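How to Tell Raccoon Tracks from Opossum Tracks

Both animals leave prints with five toes, and both like muddy creek banks. Look at the hind foot first. An opossum's hind print has a thumb that points inward or even backward. A raccoon's looks like a small, long hand.

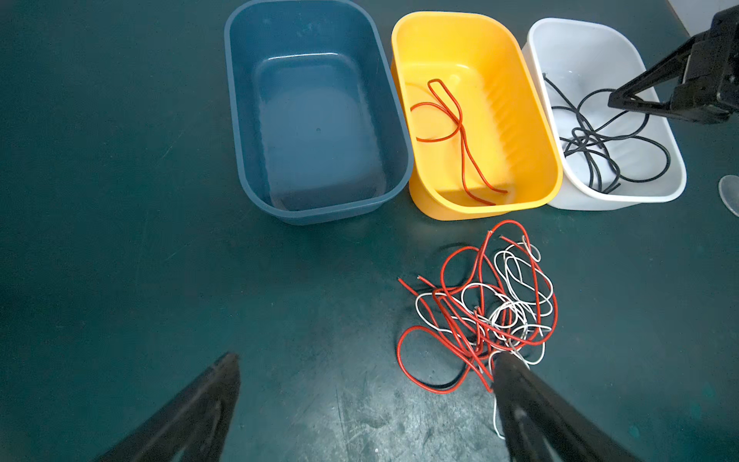 Next, check the pattern. Raccoons usually set a hind foot down beside the opposite front foot, so the prints run in pairs. Follow the trail for at least 2 yards before you decide - one clear print can fool you.

Write down the time and how deep the mud is. Edmund Nowicki's sheet for the Kulberg creek trail has a column for each.
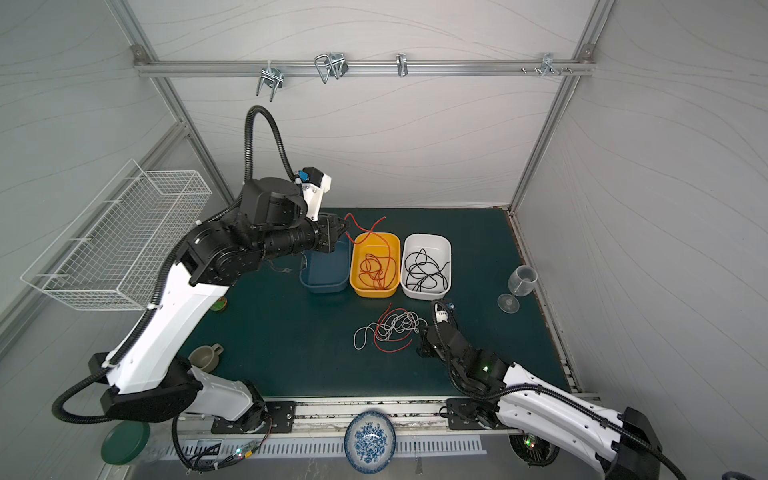
Old tracks

Edges crumble as mud dries. Skip any print where you can't make out the toes.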